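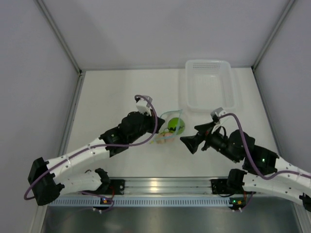
Two new hires at Wulolbridge, and the bags are still winning

WULOLBRIDGE, 3 December 2022 -- The newest workers at the Cesitz packing plant do not take lunch, do not park in the manager's space, and have yet to sign the card for anyone's birthday. They are a pair of robot arms, they share a white table inside a gray enclosure, and they have been given the job everybody else on the floor was hoping to get rid of.

The job is handling the clear bags. Cesitz packs mixed bags of produce and small goods for grocers and office kitchens, and a certain number come back to the line because the weight is off, the label is wrong, or a customer has had second thoughts about limes. Someone has to pick up each one, deal with what is inside and put it in a basket. On a busy shift that can mean 300 bags, and until this fall it meant one person on a stool with a sore thumb.

"A box is easy. A box wants to be picked up," said Ovidiu Furtună, who worked the bag table for years and now looks after the arms. "A bag has no opinion until you touch it, and then it has several."

The arms came from Fevura, a small automation firm, and work as a pair, with one gripper meant to hold the plastic while the other does the fetching. Fevura's project lead describes clear film as a hard problem, on the grounds that the cameras have trouble deciding where it begins. Furtună describes it the same way, in fewer words, most of which the company would prefer we leave out.

Progress so far has been steady, if you are a patient person. In the first week the arms got through 40 bags in a shift. They now do 179 on a good one, with Furtună standing by to step in when a corner of plastic folds under itself. The target in the contract is 300, the old human number, and Cesitz hopes to see it in January. The plant has not said which January.

What has changed in the meantime is mostly the furniture. The stool has gone to the break room. The bag table's old radio, tuned for as long as anyone can remember to a station playing accordion music, went with it, and several people have asked whether it might be moved again. Furtună has a desk, a screen and a new title, "cell operator," which his family has been enjoying at dinner.

His day is different too. He used to go home with aching hands; now, he says, it is his eyes. He keeps a log of every stop, with a column for the cause, and the most common entry is the single word "bag." He also had three weeks of training, a modest raise, and a phone that buzzes when the arms get stuck. It buzzed twice during our interview -- once, he said, for no reason he could find.

Not everyone is charmed. Two part-timers who used to cover the bag table on late shifts have been moved to labeling, with the same hours but less chance of overtime. Their shop steward, Ms. Ciobanu, says the plant promised no layoffs and has kept its word, but she wants the promise on paper before the arms get any better at their work.

"Right now they're slower than Ovidiu with a cold," she said. "That's a good time to negotiate."

Management says a written agreement is being drafted. It also says the arms were never meant to replace anyone, a statement that appears on the same page of the company newsletter as a chart of labor costs.

The plant sends out 3,000 bags a day in all, so even at full speed the pair would handle only the awkward tenth. A second cell has been discussed. So has a fan over the first one, though Furtună has advised against anything that makes bags move on their own.

Staff were invited to suggest names for the arms, and the box by the time clock collected plenty of slips. The winning entries were Left and Right, which the plant manager called disappointing. Furtună, who counted the votes, said they were the only ones he could read out loud.

The cell will run on day shifts through the end of the year. Staff who want to see it up close can sign up at the front office; visits are limited to four people at a time, and the radio stays in the break room.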